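リルテン(Rilten)の横型ブラインド、半年使ったメモ

2022年4月25日

作業部屋のブラインドを替えて6か月。レビュー書く書くと言って放置してたので、昼休みの残りで一気に書きます。誤字あったらすみません。

買ったのはRiltenの横型、オーダーサイズ、色は一番うすいやつ。色名は忘れた。箱も捨てた。窓が壁一面にある部屋なので、既製サイズだと端がどうしても余るか足りないかで、結局オーダー。比較したのはHadmontの同じようなタイプ。Hadmontのほうが少し安い。ただサンプルの羽根をもらって並べたら、指で押したときの戻りがRiltenのほうが良かった。それだけで決めた。あとで書くけど、この判断はまあ正解だったと思う。

届くまで17日。サイト表示より遅い。途中で連絡なし。こちらから問い合わせたら翌日に発送通知がきた。急いでる人は注意。梱包はしっかりしてて、角つぶれなし。ただし緩衝材が多い、多すぎる。捨てるのに半日かかった。

取り付け。
金具を枠にねじ止めして、本体をカチッとはめるだけ。説明書の図が小さい。金具の前後がわかりにくくて、最初のひとつは逆につけた。外してやり直し。下地がしっかりしてればドライバー1本でもいけるけど、電動あったほうがいいです。あと幅のある本体は絶対ふたりで。ひとりで片側だけはめた状態で支えるの、腕が死ぬ。
金具の位置は説明書どおりだと端に寄りすぎる気がして、少し内側にずらした。今のところたわみなし。

使用感、まず光。
ここが目的だったので一番長く書きます。前はカーテンだった。開けると眩しい、閉めると暗い、の二択。午後になると机の上が真っ白に飛んで、画面は見えないし紙の字も読みにくい。ブラインドにしてからは羽根の角度だけで済む。上向きに少し倒すと光が天井のほうに逃げて、机は眩しくないのに部屋は明るい。これが良い。天井が白っぽい部屋なら特に効くと思う。うちは白っぽいです。
昼間、天井の照明を消しても書き物くらいはできる。曇りの日は無理。素直につける。

全閉にしたときの遮光は、期待しすぎないほうがいい。羽根と羽根のすきまから線状に漏れる。コード穴からも点々と漏れる。寝室用に買う人はやめたほうがいいかも。作業部屋なら全然問題ないです。夕方の西日だけはきつくて、低い角度で入ってくるとすきまの光がちょうど目の高さに来る日がある。席をずらして対処。

色について。淡い色にして良かった。窓の面積が大きいと、ブラインドがほぼ壁になるので、濃い色だと圧迫感がすごいはず。最初は濃いグレーにするつもりだったんだけど、サンプルを窓に当ててみてやめた。床が木の色なので、合わせて木目調という案もあった。値段みて却下。
ただし淡い色はほこりが目立たないかわりに、手あかが目立つ。操作する側の端、いつも触るところだけ薄く黒ずんできた。拭けば落ちる。

操作。
角度調整は棒をくるくる回すタイプ。軽い。片手でいける。回しすぎると手応えがなくなって、あれ壊れたかと思うけど、逆に回せば普通に戻る。昇降はコード。こっちは重い。幅があるぶん仕方ないとはいえ、一気に上げようとすると斜めになる。両端を見ながらゆっくり。途中で止めるときのロックが甘くて、止まったと思って手を離すとすーっと落ちてくることが何回か。コツは斜めに引いてから離すこと。慣れた。慣れたけど減点。
それとコードが長い。下まで垂れて椅子のキャスターに絡む。フックにかけておくといい、フックは付属しない。小さい子がいる家は対策必須です。

音。
窓を開けて風が入るとカタカタ鳴る。これは横型全部そうなのかな。下の固定部品が別売りで、1738円。高い。最初からつけてほしい。買ったら音はかなり減ったので、窓を開ける人は最初に一緒に頼んだほうが送料の無駄がない。自分は別々に頼んで送料を二回払った。

掃除。
正直これが嫌でずっとカーテンだった。羽根一枚ずつ拭くとか無理。と思ってたら、Lalldaleの羽根用ブラシが799円であって、はさんで横に滑らせるだけで片面も裏面もいける。これがないと続かなかったと思う。ブラシの毛が少し抜けるのは気になる。水洗いしたら形が崩れたので、はたくだけにした方がいいです。
頻度は月いちでもまあ大丈夫。上のほうは手が届かないので脚立。上のほうは見てみぬふりの月もある。
水拭きもしてみたけど、乾いたあと筋がのこる。かたく絞って、すぐ乾拭き。これで消えた。

悪いところ、まとめて。
・納期が表示より長い。連絡もない
・昇降コードが重い、ロック甘い
・固定部品が別売り
・説明書の図が小さすぎ
・端っこの羽根が一枚、最初から微妙に反ってた。交換を頼むほどでもなくてそのまま。回すたびに気になる

良いところ。
・角度の調整が軽い、細かく決まる
・羽根の戻りがいい。掃除中に肘をぶつけて曲げたかと思ったら戻った
・大きい窓でも圧迫感がない(淡い色の場合)
・見た目がすっきりする。カーテンの束が端にないだけで、窓際に棚が置ける

カーテンと比べて寒いかどうか。冬は寒い。窓際の席は足元が冷える。カーテンは布が下まであったので、あれはあれで仕事してたんだなと。うちは冬だけ窓際に人を座らせないことで解決。夏はまだ使ってないので分からない。6月あたりに暑さのことは追記しまう。

電動にするか迷ってる人へ。Zamudioの後付け電動ユニットも調べた。角度だけ動かすやつ。便利そうだけど、窓の数だけ要るので値段が一気にはねあがる。棒を回すのが軽いから、この製品に関しては要らないと思った。昇降が電動になるなら考える。

部屋の雰囲気の話も少し。天井に細長い照明が並んでて、配管も見えてるような部屋なので、水平の線が多い。横型の羽根だとそのへんと揃って見えて、落ち着く。縦型も候補だったけど、たぶんちぐはぐになってた。こういうのはスペック表に書いてないけど、毎日目に入るものなので大事。知り合いの事務所は縦型で、あっちは天井が高いから似合ってる。部屋しだい。

サイズの測り方だけ、失敗しそうなので書いておく。枠の内側につけるなら、上・中・下で幅を測って一番せまい数字で注文。うちは上と下で差があって、上だけで測ってたら入らないところだった。高さも左右両方。面倒でも全部の窓で測る。同じに見えて同じじゃない。外づけなら少し大きめで、横からの漏れが減る。自分は内づけにした。見た目優先。横の漏れはある。

点数つけるなら、5点中4点。昇降のロックがちゃんとしてれば満点近かった。同じものをもう一回買うかと言われたら買う。ただし固定部品は最初から込みで。納期は余裕みて。

羽根の角度を変えるのは朝と昼すぎの二回くらいで、あとは放ったらかし。窓側は一日こんな調子で、ほぼ下ろしっぱなしです。

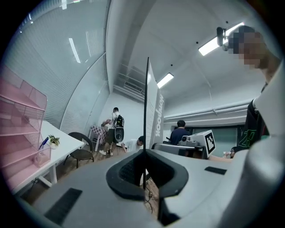 上げるのは窓を拭くときだけ。コード重いし。では昼休み終わるので戻ります。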